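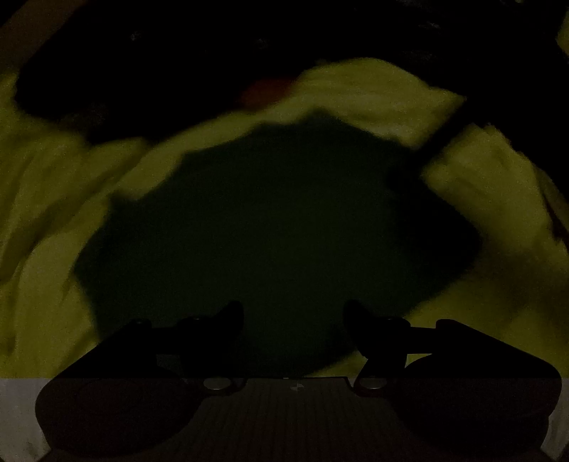
How long is the night bus to Kasdale?
Five hours, if the pass is open.

The pass was not open.

So we sat. Somewhere above Ellel, engine ticking, heater on then off then on. The driver went out with a flashlight and came back with snow on his hat and no news. Said a truck was across both lanes. Said an hour. Said it again later, same voice.

I had the letter in my coat. Room 804, Kozma Hotel, come before morning or dont bother. My mother's handwriting, smaller than it used to be. Eleven words after nine years of nothing, and I'd packed in ten minutes. Forgot socks. Forgot to call work.

The woman across the aisle was peeling an orange. Gave me half without asking. Good orange. "Who is it," she said. I said my mother. She nodded like I'd told her the weather.

Two in the morning. Three. I did the speech in my head, the angry one, then the other one. Then teh angry one again, shorter.

At almost four the lights came up orange on the rocks and something heavy moved out of the way. Nobody cheered. The bus just rolled.

Kasdale station, gray, wet, one taxi. The driver wanted 200 for the ride and I gave it to him - all I had. The lobby smelled of floor wax. Stairs, because the elevator was thinking about it.

Eighth floor. Light under the door. I could hear her in there, moving a chair, coughing, running the tap.

I stood with my hand up. It was getting light behind me.

"Well," she said, through the door. "Are you knocking or not?"

I knocked.

12 shares | 5 comments

Search stories

Get new fiction by email. Enter your address to subscribe.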